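How to Set Up a Simulated Bedroom Before You Log a Run

These rules apply to every household layout checked at Erkarside. Go through them in order and save only when all of them pass.

1. Load the room from the Fisero template. Do not edit a copy left over from February.
2. Give each loose object its own name and mass. A clothes iron and an open cardboard box must never share a collision setting.
3. Put box flaps in their final position before the arm is loaded.
4. Start with the gripper fingers open and clear of every surface.
5. Save 2 views of the layout – one of the furniture, one near the arm.
6. Run 100 trials with the same seed list. If 4 or more end in a collision fault, stop and go back to step 2.

Send the log to Edit Kozma with the layout number in the subject line.
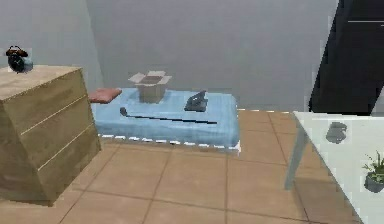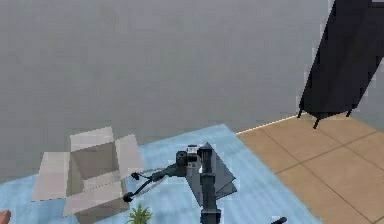
Zerport, November 27, 2018

Layout 1,078 follows the rules as written. Older layouts keep their old numbers.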